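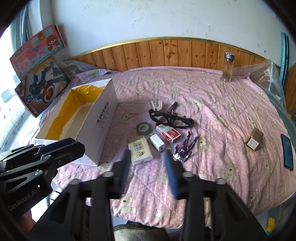
How to test a hand-held gripper kit before you pay for it

Every kit of this kind is sold with a smooth video of somebody putting a cup on a shelf. The cup is always the right size and the shelf is always clear. I wanted to know how the Plakeo two-hand kit does with the things people have lying around at home, so I put together a test you can run yourself during the return period. It takes one Sunday and needs no software beyond what the seller gives you.

The kit on offer is a pair of hand-held grippers with cameras, a carrying case and a year of the recording service. Price as quoted to me: $3,400, plus $520 for the service after the first year. The sales page puts the service price at the bottom in gray type.

Step 1. Pick a soft surface

Skip the desk. Hard, flat tops flatter any gripper, because the object stays put while the fingers close. A bed with a quilted cover is much harder to work on. The cloth wrinkles, small things sink into the folds, and the fingertips can catch the fabric along with the object. If the cover has a busy print, so much the better. Teddy bears and stars will tell you more about the camera footage than a plain white sheet.

Step 2. Lay out things of different shapes

You don't need to buy a set. Komuvberg sells a box of "standard household objects" and I can't see what it gives you that a kitchen drawer doesn't. Try to include:

A roll of tape lying flat
A power adapter
A small cardboard box
Glasses or goggles with a strap
A toy figure with its arms out
A phone
A clear glass bottle with a lid
A long open box to put things into

Leave some of them bunched together and a few on their own. Sellers like even spacing. Your customers, if you have any, won't provide it.

Step 3. Calibrate, then check the calibration

Open and close each gripper fully 4 times with the app running. The manual says once is enough. On my loan unit the first reading of the left hand was off every time I switched it on, and the app still showed a green check mark. I wrote to support about this in August and got a link to the same manual page.

Step 4. Do the easy picks first

Start with the adapter and the small box. Squeeze from the sides, lift, hold for a slow breath, and set the object down in the long box. If you're struggling at this point, stop and send the kit back. The pads are meant to give enough grip that you don't have to squeeze hard.

Step 5. Do the ones the video leaves out

The tape roll is my favorite. Lying flat on a quilt it gives you very little edge to grab, and you'll be tempted to tip it up with the other hand. Do that, but write it down as a two-hand pick. The eyewear is next: go for the frame, then try again by the strap. Leave the bottle for last and keep it over the bed.

Step 6. Look at the footage before you believe the score

Plakeo's service rates each recording, and I don't trust the rating. Hooman Soltani, who ran the same test with me on a Surdu kit, got high marks for a take in which he had dropped the phone twice. Play back 30 clips in full. Watch for a bright window washing out part of the picture, for clear plastic and glass that vanish into the background, and for moments when one gripper blocks the view of the other.

Step 7. Ask about the files

Find out what format you can export, and whether you can still export it once the subscription ends. Clollivier answered that in one line by email. Plakeo offered me a call – I'm still waiting for the time.

Would I buy it? At this price, no. The hardware is decent and my wrists held up for over an hour, but the service is a large part of what you're paying for, and the scoring isn't ready. Rent first if your dealer allows it, and keep the packaging.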